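Je reprends mes histoires de murs, parce que j'ai encore passé mon samedi à reboucher des trous (les miens, hélas !). Pour un grand tableau au-dessus d'un canapé, j'ai arrêté le clou unique : deux crochets bien écartés, et ça ne penche plus dès qu'on claque la porte. Je découpe un gabarit dans du papier kraft, je le scotche, je recule, je râle, je le descends un peu. Presque 39 cm d'écart entre mes deux crochets la dernière fois, mesurés au mètre ruban et pas à l'œil.

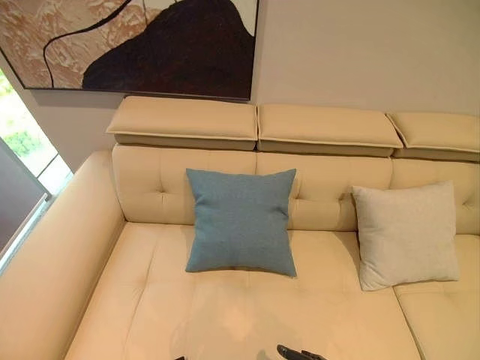 Tatiana Sokol m'a répondu qu'elle ne perce plus rien du tout, qu'elle a posé une cimaise Resar et qu'elle change ses cadres de place quand ça lui chante, mais qu'il faut vérifier la charge des câbles avant d'acheter.

Pas bête ! Chez moi le placo sonne creux partout, alors je reste aux chevilles métalliques à expansion. Et pour les vieux trous : enduit en deux passes fines, on laisse sécher, puis ponçage au grain 300, très léger.

Contact | © 2020 Jonerach | Haut de page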